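**Statcombe Press to publish Catrin Bevan's new crime serial**

12th May

Statcombe Press has bought the rights to *The Dultwood Letters*, a crime serial in 12 parts by Catrin Bevan. The first part goes on sale as an ebook in June, with a new one each fortnight until the story is complete.

The serial follows Owen, a retired postman who finds a bundle of undelivered letters in the roof of the old sorting office at Dultwood. Each part is built on a single letter and can be read in one sitting.
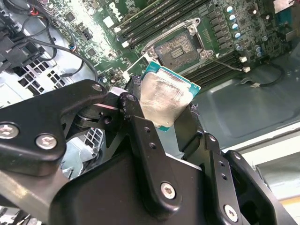
Bevan wrote the opening chapters as short stories for the magazine *Brullen*, where they appeared under a pen name. She has since rewritten them and moved the story back to the 1930s.

"I grew up on my grandfather's pulp magazines, and I liked having to wait for the next one," said Bevan. "Most of the parts stop at a bad moment for Owen. Readers of the magazine used to write in and complain about it, so I kept doing it."

Parts will cost 99p each from the main ebook shops. Readers who order the whole serial from the Statcombe website before the first part comes out will get 9 parts for the price of six, with the last three charged as normal. 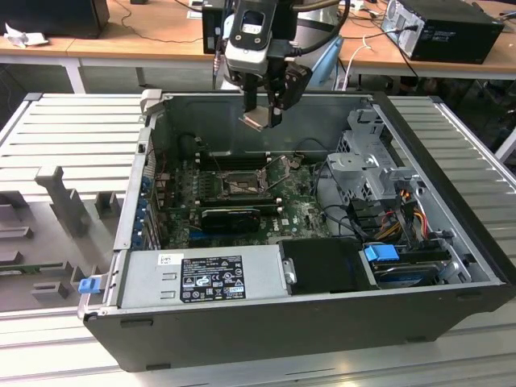
*An open desktop tower on its side, with the CPU socket empty.*

A paperback of the full story will follow once the serial has ended. Statcombe will also print a hardback edition of 100 signed copies, with a map of Dultwood drawn by the author. Signed copies can be ordered by post or online, one per customer.

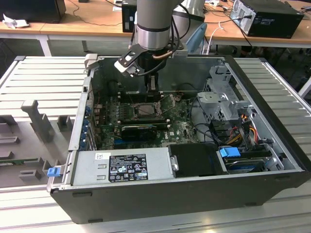 Advance copies of the first two parts are ready for reviewers and book bloggers. Please say which ebook format you need when you write. Interviews with Catrin Bevan can be arranged through the Statcombe Press publicity desk.

**ENDS**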